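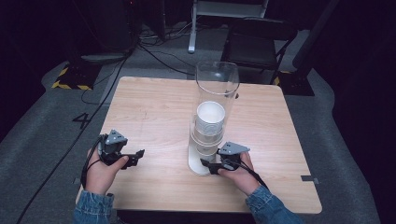 The cup problem, continued

2019-05-06

I have strong feelings about paper cups, and I'm at an age where I've stopped hiding it. For years ours lived in the plastic sleeve they came in, which ripped down one side on the first morning and spent the following weeks letting cups roll under the radiator. Last August I lost the better part of a sleeve that way and found most of them again with my foot.

So now the cups get a clear cylinder, open at the top, on a square table of their own. White cups, rims up, nested. It cost me 8 dollars in the closing-down sale at Fendent, where I'd gone for a doormat.

I like that I can see in. The old tin dispenser in the hall at Grindcombe kept its secrets, and you learned it was empty by sticking your whole arm down it with a line of people watching. With this one I get fair warning, and I ignore it anyway.

Filling it is the fussy part. Drop the stack in from the top and it leans. Lower it in slowly with one hand steady near the base and it behaves. Don't pack it tight, either — two cups will come out stuck together and somebody will drink from both without noticing.

I bought a carton of 1,385, an odd number that the seller never explained. At around 30 cups a meeting I should be set for a good while. Next I'm looking into lids, and I already dread it.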